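Open day at the robot lab, two-arm table demo — what do I need to sort out before visitors show up?

posted by **gurkaldale_bench** — September 6, 2023

Hi all, quick one, bit of a rush. We've got an open day coming up and I said yes to running the two-arm table. Small objects, white table, boxes in the middle, arms come in from the near side. I've done it for people at work, never for the public. We're expecting families plus a group from Hong who want to see the bench side of things.

What I have so far:

- Power strip and cables taped, mostly
- Signs printed (one has a typo, reprinting)
- Two black boxes plus a little black block, both grippers come in close to them, left one mostly upright and right one reaching in from the corner 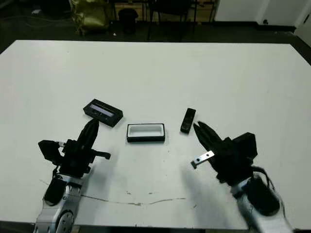 - Slots of 3 minutes per group, then swap
- Somebody at the door with a clicker

Things I'm stuck on. How close do I let people stand? Do I talk while it's moving or wait? And is black stuff on a white table dull for kids? I could switch to colored blocks but then I have to redo half the setup and I dont have the time. Budget is basically zero, there was 3,450 for the whole building and it went on chairs and lunch.

Any help appreciated, will check back tonight.

---

**Praluvik**

Did one of these in May. Short version:

Tape line on the floor, further back than you think. Kids lean. Adults lean more. Put the line where a leaning adult still can't reach the table, and have one person who does nothing except watch the line. Stop button in that person's hand, not on the desk behind you.

Talk first, then run, then talk again. If you talk over it they look at you and miss the grab. I'd say one sentence — "watch the right hand" — and then shut up.

Keep the black boxes. Ours were black too and the white inside of the open one shows up really well from the back row. Colored blocks look nice but everyone asks if it's sorting by color, and then you spend your slot on that.

Three minutes is tight. Try five. You need time to reset and someone always wants to ask about jobs.

One more thing, go stand where the visitors will stand and look past the table. You see a lot more of the room than you'd expect. 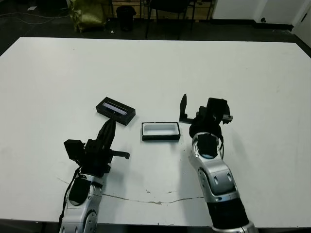
*Both arms in, the case with the see-through window at left, open tray next to it.*

Bag, bin, chair, cables on the floor off to the left. Fine for a normal working day. For an open day I'd at least get the cables out of the walking path and shift the bag. Scrap of paper too. Takes you a minute.

Also that line across the tabletop, people WILL ask if the robot did it. Have an answer ready.

---

**Sullora**

just do it live and dont over plan. we had 4,000 people through ours over a weekend and the bit they liked best was when it dropped something

---

**gurkaldale_bench**

Thanks both. Going with five min slots and the tape line. Keeping the boxes. Will move the bag and do the cables tomorrow morning, and I'll ask for a second person for the stop button.

Still not sure what to do for the ones who turn up early, maybe a laptop with clips running by the door. If anyone has done that let me know if the sound should be on or off.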